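Seasonal Table and Events Assistant – Flellstead House and Gardens

Part-time, July through the end of November, with a good chance of being asked back

We are looking for someone cheerful and steady to join us for our long harvest season, which gets busier every year and which we have never once managed to staff early enough. This year we are trying to do better! If you like feeding people, don't mind being on your feet, and can fold a napkin or are willing to learn, please read on.

Flellstead is an old farmhouse with a big barn, a walled garden and an orchard that drops apples on everybody's car. From late summer on we host suppers, family reunions, small weddings and the Saturday-style lunches that our regulars book a year ahead. Last season we served 2,271 meals out of a kitchen that was built for a family of six, and we are still quite proud of that.

You would be working mostly with Lanying Xue, our events manager, who plans the menus and the rooms and will be the person you call when you're running late. She has a small team of five, and you would make six.

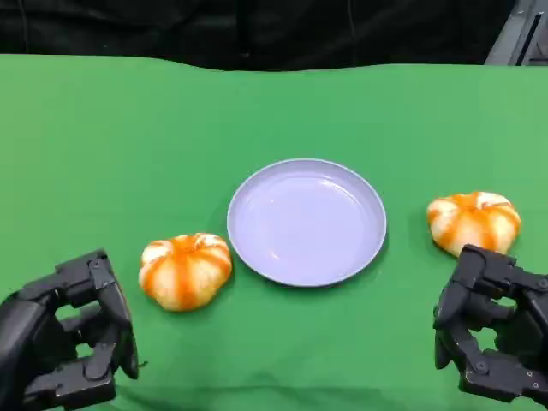 Most shifts start at 2 p.m. and finish when the last table is cleared, usually by 10:30. A typical afternoon means ironing and laying cloths, setting places, filling water pitchers, carrying chairs over from the Skandach room (that's the long one behind the kitchen) and greeting guests as they come up the drive. Once supper is under way you'll be serving, clearing and keeping an eye on the older folks who need a hand with the barn steps. Our biggest evening seats 113, and everyone pitches in on that one, including the cooks.

We'd love to hear from you if you have done some waiting tables, catering or church supper kind of work, but we have taken on plenty of people with none of that and they have done just fine. You do need to be 18 or over, able to lift a stack of plates or a folding table with a partner, and free for at least three evenings a week. A driver's license helps – the bus stops at the bottom of the hill and it is a real hill.

Pay is hourly and tips are shared evenly across the whole crew, kitchen included. Supper is on us every shift, you can take home garden vegetables when there are extra, and anyone who stays through November gets a $300 thank-you with their last check.

To apply, send a short note telling us a little about yourself and which evenings you can work. No formal resume needed. You can drop it in the box by the farm shop door or mail it to Lanying Xue, Flellstead House, 54 Fu Lane. If you'd rather come see the place first, stop by any afternoon before 4 and ask for her.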